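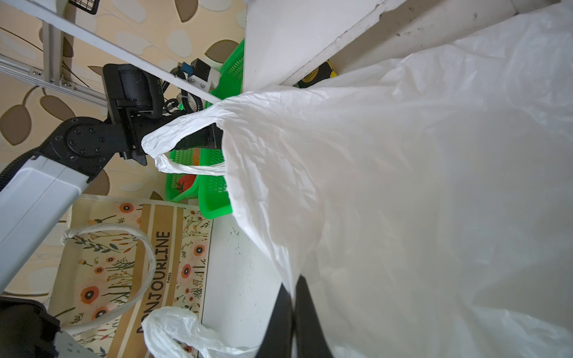 Bag duty

The student robotics club that wants to pack your groceries

16/11/2019

Plastic bags hate robots. Say that to anyone in the Sureck club and they'll laugh, then they'll stop laughing and show you their notebook.

The job sounds like nothing. Two arms, one table, a pile of shopping. Open a bag, put the things in, hand it over. A kid does it at the checkout without looking. The club has been on it since the start of the school year and the bag still wins more than it loses.

I caught up with them in November, a couple of weeks out from the Etov Challenge, the contest that set the whole thing off. Visiting hours were short. Coats on chairs, somebody eating noodles over a keyboard, a timer going off that no one claimed.

Rules first. Etov gives every team the same task sheet, 9 pages, most of it about what counts as "packed." Item on the table next to the bag: zero. Item in the bag: full points. Item in the bag but the bag falls over and it rolls out again: a long argument, settled on page 7. Teams can pick their own bags and their own groceries as long as there's a mix of produce and packets. Two arms max. No human hands once the clock starts.

Sureck went for the hard version, a thin plastic bag and a canvas tote both. The tote was supposed to be the easy one.

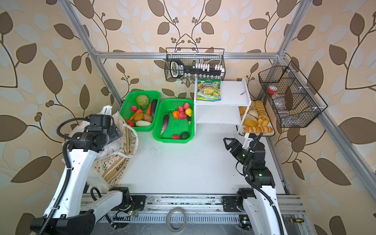
Most of the club had never touched a robot before joining. That's kind of the point of it. There's no tryout, no grade, and the first session is spent driving the arms by hand with your own wrists until you get tired and a bit seasick. You learn fast how much your fingers do without asking. One member told me she went home and watched herself take an onion out of a net for ten minutes. Her mom asked if she was OK.

The produce is toy stuff, all of it. Real tomatoes lasted one afternoon last year and the smell lasted longer. Toy ones have their own troubles. They're light, they roll, and the shiny ones slide out of the gripper if you come in from the side. Carrots are fine, everybody likes carrots. The cabbage is hated. It's wide, and the grippers open only so far, so you have to come at it just right or you push it around the basket like a hockey puck.

How it works, quick version. A student drives both arms through the task, and the computer saves every move along with what the cameras see. Do that enough times and a program can start to copy it. "Enough" is the question. The club logged 144 runs before the first time they let the program try on its own. It reached for an apple, closed on air, and carried the air very carefully to the bag. Big cheer anyway.

After that they threw out a chunk of the runs and began again, slower. Turns out people drive badly when they're in a hurry. They overshoot, they fix it, they overshoot back, and the program learns the wobble as if it was the whole idea. New house rule on the whiteboard: DRIVE LIKE YOUR GRANDMA IS IN THE CAR. Under it in smaller writing, somebody's grandma apparently races karts. 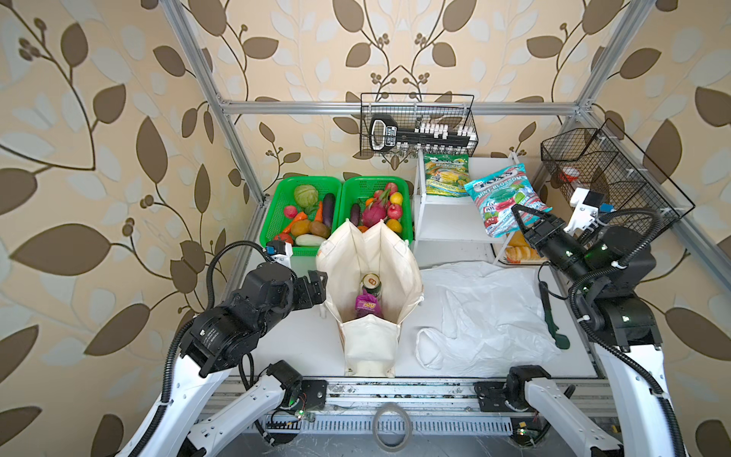
Money is tight, as it always is. The club runs on a small grant from the Jankauskaitė Fund, which backs after-school science in the area, plus a bake sale that did better than anybody planned. The grant covers parts. The bake sale covers pizza, and one replacment motor nobody wants to talk about.

Time is tighter. Two evenings a week, and the building locks up whether your run is finished or not. So there's a system – a driver, a spotter with a hand near the stop button, a resetter who puts everything back where it was, and a logger who writes down what went wrong. Roles swap. Everyone fights to be driver and everyone ends up being resetter, which is just tidying up, over and over, all night. Ask them what robotics is and half will say putting vegetables back in baskets.

The logbook is the best read in the room. Some lines from it:

"Dropped radish. Found radish."
"Good until bag."
"Bag."
"Left arm perfect, right arm asleep, my fault, was looking at left arm."

And one long entry, nearly a full page, on handles. Where to pinch, how high to lift, how the film folds over on itself and makes you think you've got one layer when you've got 2. The trick they've landed on is to have one arm hold the edge and keep still, really still, while the other does the work. It's boring to drive. It scores. 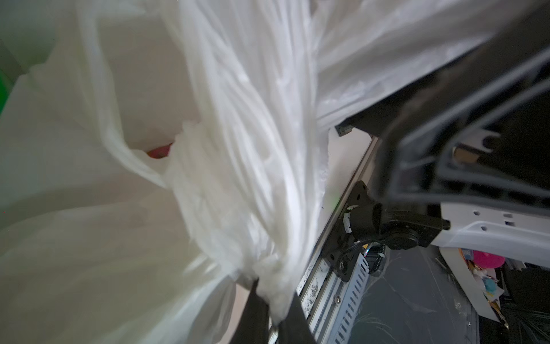

They're not the favorites. That would be Zosar, last year's winners, a bigger club from across the county with a sponsor and matching jackets. Zosar posted a clip of their setup packing a box, start to finish, and the Sureck kids have watched it so many times they can do the motor sounds. A box though. A box has walls and stays put. There's some pride in the room about having picked the worse problem, and some quiet worry as well, becuase the task sheet doesn't give extra points for it.

Last run before lockup, I got to sit with the logger. Apple in. Potato in. Pear, in, after a think. Then the bag started to lean and the whole room leaned the other way with it. Spotter's hand over the button. It held. Somebody said don't breathe.

The timer went. Three items short of a full score. The logger wrote "better," underlined it, and went to find the radish.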